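About Estden Shade & Shelter

Most companies in our line will tell you their canopy goes up in sixty seconds and stands up to anything. We've sold pop-up canopies, screen rooms and portable garages since 2000, and we don't believe either claim. A good pop-up takes two people a few minutes. In a real wind it should come down, whatever the box says.

Estden started as a repair bench in Gilau. People brought us bent legs and torn tops from other sellers, and we got a fair idea of what breaks. It was usually the plastic connector where the truss meets the leg. Very few of the product pages we read then mentioned that part at all, and plenty still don't.

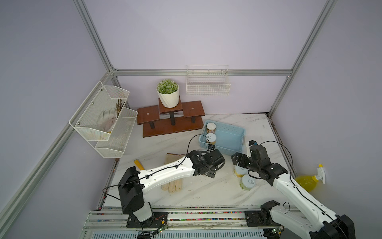
Santoro wrote to us last July that we were too gloomy, that a canopy is for a cookout and no shopper wants to read about truss joints. Fair enough. But the same message went on to ask where to find a replacement truss joint, so we're leaving the page the way it is.

We carry 277 items, and that includes spare parts. Every frame we sell has to have legs, feet and connectors you can buy one at a time. If the maker won't supply them, we don't list the frame. 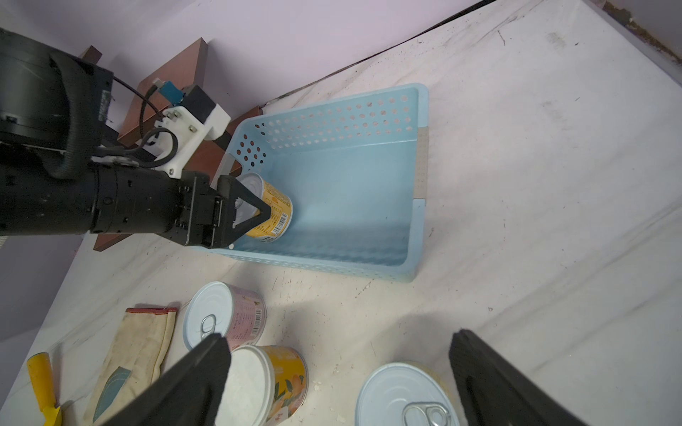
"Waterproof" is the word we trust least. Coated polyester sheds rain for a while, then the seams start to let go, and a top that has been folded wet will get there sooner. We say "water resistant" in our listings and tell you whether the seams are taped. We're no fonder of "event ready." Your event may be a wedding or a yellow can and a light blue plastic basket, and the label has no idea which. Ask for the frame weight and the leg wall thickness. If a seller can't give you both, keep your money.

Do we get it wrong? Yes. We stocked the Nevby line on the strength of its brochure and took back more of them than we'd like. The steel was thinner than promised. We dropped it, and we still sell feet and connectors for people who own one.

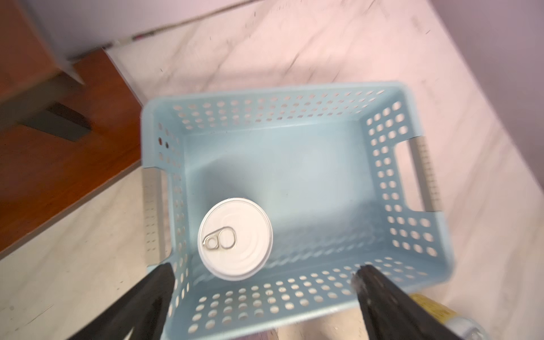 Anchors are sold separately here, and we'll nag you about them at checkout. The little wire stakes packed with most canopies are fine for a calm afternoon on firm lawn. On pavement you need weights on all four legs. We get no thanks for saying so.

Estden Shade & Shelter, Gilau | Contact us | Parts | Returns
380 shares | 14 comments
© 2024 Estden. All rights reserved.
Back to top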